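Skeltinar pushes out grasp planner update, drops the fixed approach angle

Favel 6 went live for all customers Wednesday, a bit later than promised. 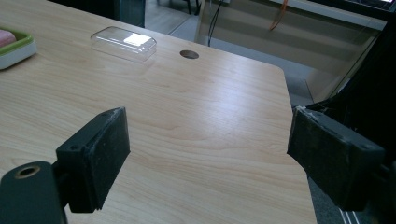
The release swaps out the old planner, the one that came in from a fixed angle and hoped for the best, for a new one that picks its own approach from the depth data. Skeltinar has been testing it since spring on small stuff – lids, trays, thin boxes, the kind of clear plastic that depth sensors hate.

Clear plastic was the big complaint. The old version would see the table through the part and plan a grasp into the tabletop. Collision check caught it most of the time, then the arm just sat there until somebody hit reset.

"We had customers putting tape on their parts so the software could find them," said Anikó Fodor, who runs the perception team. "Tape! That was embarassing."

Favel now looks for glare and edges in the color image first, and fills in the depth afterward. If the two disagree it backs off and takes a second look from the side. Slower, but only on the hard parts. Fodor said a second look adds 300 milliseconds. Customers can turn it off.

Also new: finger wear. Pads get scuffed and grip changes, and until now you had to go in and edit the friction number by hand. The planner now tracks slips over the last 100 grasps and adjusts on its own. There's a reset button for when you swap pads. Don't forget to use it, the release notes say that twice.

Control loop is mostly untouched. Dezső Balogh, lead on the motion side, said his group wanted one change at a time. Force limits are the same, so sites should not have to redo thier safety paperwork, but he said to check with whoever signed it.

One early user is Ravasau, a packing shop that had the beta on its night line. Ilona Gál, the shift lead there, liked the side look. Liked the log viewer less. "It's 56 columns wide and I need four of them," she said. A trimmed view is on the list for the next point release, no date given.

Some things didn't make it. Soft parts are still handled by the old planner, and switching between the two mid-job needs a restart. Edgars Avotiņš, who handles tooling, said the config converter will flag any job that mixes them. Old config files load fine otherwise.

The update is free for anyone on a current support plan. Offline installer goes up in November – cloud installs get it automaticaly unless updates are paused. Sites running custom gripper plugins should rebuild them against the new headers before upgrading.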